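In defence of the paper bag

My sister-in-law Gobnait Keogh has a bread bin. It is enamel, it has a lid that fits, and it cost her more than I spend on bread in a year. Every time I'm round there she asks when I'm going to get one, and every time I say I've got a bag, thanks.

I mean it! I've had two bread bins in my life and both of them turned into a place where half a bagel went to be forgotten. You shut the lid and that's that, out of mind until there's a smell. A paper bag stands on the table with its mouth open and you walk past it all day long, and by teatime somebody has eaten what's in it.

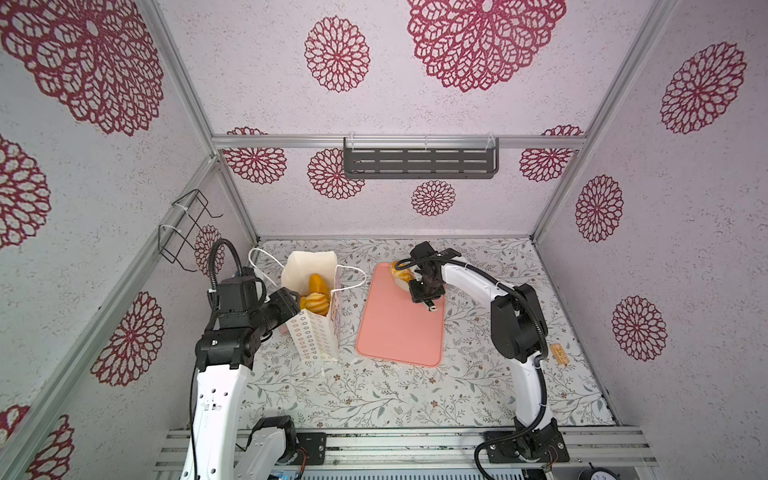

People get terribly sniffy about gift bags, as if they had one go in them and then it's the recycling. I keep every decent one that comes into the house (there are 5 on the back of the pantry door as I write) and the small ones are the best bread carriers going. A white one with a rope handle and little brown hexagons on the front looks far nicer next to a pink chopping board than anything made of enamel, and with a folded napkin or tissue tucked in the top it's practically a table setting. Pastries can stand up in it too, so you see what you've got without rummaging.

Now, I'll give Gobnait this much: a sliced loaf wants its own wrapper, and anything with cream in it belongs in the fridge. And if you bake on Sunday and want it soft on Thursday then yes, fine, go and buy your bin. But for rolls and buns and whatever I've carried home from Cirnside on a Saturday morning, it's a bag for me. When it gets greasy I take another one off the door.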